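# Two arms, one planner: left arm freezes whenever the right one gets near the middle

**Suqin Xu**

Hi all, longtime lurker, first real post, so please be gentle. I've been fighting this for a couple of evenings now and I've run out of things to poke at.

I have two arms mounted on the same rail at the front of a square table, one toward each end, both reaching in over the same work surface. Each arm has its own driver and its own trajectory controller, and for months I ran them one at a time with no complaints at all. Now I want both of them moving together, so I switched to Stollari for planning and put both arms into one combined group (called "both", very creative of me). The idea is a simple tabletop thing: one arm goes for an item in a gift bag, the other one steadies the bag, and later I want to try wiping a little whiteboard.

What I get is this. If the right arm stays on its own side, everything is great. Plans come back fast and both arms move. As soon as the right gripper has a goal anywhere near the middle of the table, the left arm just stops where it is and the log fills up with this:

```
[planner] start state in collision: left_wrist <-> right_wrist
[planner] group 'both': no valid plan (code 503)
[left_ctrl] goal aborted
```

But they're nowhere near each other! I can put my whole hand between the two grippers when it complains.
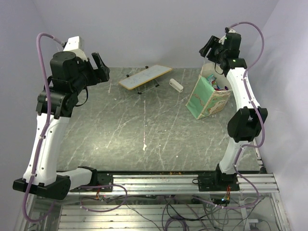
What I've tried so far:

- Turned the safety padding on the links down from 8 cm to 4 cm. It helped a tiny bit, then the same error came back a little closer to the middle.
- Swapped the planner from the default to the slower one. Same error, I just wait longer for it.
- Disabled collision checks between the two wrists completely. It plans! It also planned a path I did not like the look of one bit, so I hit stop and turned the checks back on.
- Removed the table and walls from the planning scene, in case it was really complaining about those. No change.

Both arms use the same description file, loaded twice with a left_ and right_ prefix. I measured the base positions with a tape measure and typed them in by hand. The joint states come in from two separate nodes and I merge them with a small script I borrowed from the Agudelo examples. Is 4 cm of padding still silly for arms this size? Or am I looking in the wrong place?

**Jarberg**

Padding is way too big. Nobody runs 4 cm. Put it at zero and see if it works, and if it does, you're done.

Also get a newer version if you're on an old one, there were a lot of fixes in there.

**Trirkberg**

Please don't go to zero padding with two live arms until you know what's wrong! I mean, yes, 4 cm on every link is generous and you'll want it smaller in the end, but your planner is telling you it thinks the wrists are touching when you can fit a hand between them. With both of them padded, that's 8 cm of gap it wants between the two surfaces. So the first thing I'd do is measure the gap at the moment it complains. If it's less than 8, the planner is right by its own rules and you can bring the padding down in small steps. If there's more gap than that, the model and the real arms don't agree and no padding number is going to fix it.

I'd bet on the second one, for two reasons.

First, that merge script. I used the same one for a while (same examples, I think) and it has a nasty habit. It publishes as soon as it gets a message from either arm and fills in the other arm with whatever it saw last, but it stamps the whole thing with the current time. So if one arm's node is slow or drops out for a bit, the planner gets an old pose that looks brand new. Mine was up to 212 ms behind on the left arm whenever both were moving, and the start state check was garbage. Here's what I ended up with, more or less:

```python
def merge(left, right, max_skew=0.02):
 skew = abs(left.stamp - right.stamp)
 if skew > max_skew:
 return None # wait for a fresh pair
 out = JointState()
 out.name = left.name + right.name
 out.position = left.position + right.position
 out.stamp = min(left.stamp, right.stamp)
 return out
```

Use the older stamp of the two, not "now". And log it when you throw a pair away, otherwise you'll sit there wondering why nothing gets published. (Ask me how I spent my November.)

Second, the base positions. A tape measure is okay for x and y, but the thing that gets everybody is the yaw. If one base is turned by a couple of degrees compared to what you typed in, you won't notice when the arm is folded up, and then it gets worse and worse the farther it reaches. Your "only near the middle" symptom smells a lot like that.

Quick check that needs no fancy calibration:

1. Put a small piece of tape on the table near the middle.
2. Jog the left arm by hand until its fingertips touch the tape. Write down the fingertip position in the table frame. Move it well out of the way.
3. Do the same with the right arm on the same tape.
4. Compare. If the two positions don't match to within a few millimeters, your base transforms are off.

Do it again with the tape farther back. If the mismatch grows, it's rotation. If it stays the same, it's an offset.

And clear the small stuff and the bag off before you jog near the surface, with speed turned way down.

One more thing, not your bug but you'll hit it next: a combined group makes both arms start and finish together, so when one controller aborts, the other one may happily keep going. Check what your executor does on a partial failure. Mine did nothing at all until I added a cancel for both.

**Suqin Xu**

Okay wow, thank you. I did the tape test first since it sounded like the easy one, and the two arms disagreed, and disagreed more with the tape toward the back. So the right base yaw was wrong. I fixed that and the collision message went away for most of the goals I was trying, with the padding left where it was.

It still comes up sometimes when both arms are moving fast, so I'm guessing that's the merge script. I'm putting your version in tonight. Is 0.02 in seconds okay if my drivers only publish at 50 Hz, or should I loosen it a little?

**Trirkberg**

Loosen it a little. At 50 Hz your messages are 0.02 apart to begin with, so any jitter will have you throwing away good pairs. Try 0.03 and watch the log for dropped pairs while both arms are moving.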